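Galería: la ropa, esa montaña

Llevo desde abril reuniendo en esta página lo que voy aprendiendo sobre máquinas y tareas de casa, y cada vez que alguien viene a comer me hace la misma pregunta: ¿pero ya doblan la ropa o no? Pues depende de a quién se lo preguntes y, sobre todo, de qué ropa le pongas delante. En Mustport, donde vivo, tenemos la suerte de contar con el pequeño taller Tavomau, que lleva tiempo dándole vueltas al asunto, y allí Jin-sol Oh me ha aguantado tardes enteras de preguntas con una paciencia que no sé cómo agradecerle.

Me explicó que una camiseta lisa, bien extendida sobre una mesa despejada, es casi un regalo. En su última tanda de pruebas el programa, al que llaman Pellari, dobló bien 87 camisetas y dejó 13 hechas un churro (la expresión es mía, ella fue más elegante). Con los vaqueros la cosa cambia muchísimo: de 29 intentos salieron nueve que yo guardaría en mi armario sin volver a tocarlos. ¡Nueve! A mí me pareció una maravilla, y a ella un desastre.

La tela vaquera pesa, se queda tiesa por donde no debe y tiene costuras gordas que tiran de todo lo demás. Y luego está la cintura, que hay que encontrar antes de hacer nada. Mi madre la encontraba a oscuras, hablando por teléfono y con un niño colgado de la falda - yo era el niño - y jamás se le ocurrió que aquello tuviera mérito.

También cuenta mucho dónde se hace la tarea. En la lavandería Lynch, la de la cuesta, todo se dobla sobre un tablero blanco y con buena luz. En casa doblamos encima de la cama, con la colcha de flores debajo, y cada pliegue y cada sombra es una duda más para quien tenga que decidir por dónde agarrar.
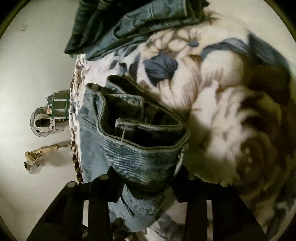
Vaqueros claros sobre la colcha de flores, con la cintura abierta hacia arriba. Al fondo, más prendas vaqueras, de un azul bastante más oscuro.

Mi apuesta, por si a alguien le interesa: las toallas y las camisetas las veremos pronto, los vaqueros tardarán un poco más, y de la sábana bajera con gomas prefiero no hablar, que yo tampoco sé doblarla. Iré añadiendo fotos según me dejen volver por el taller.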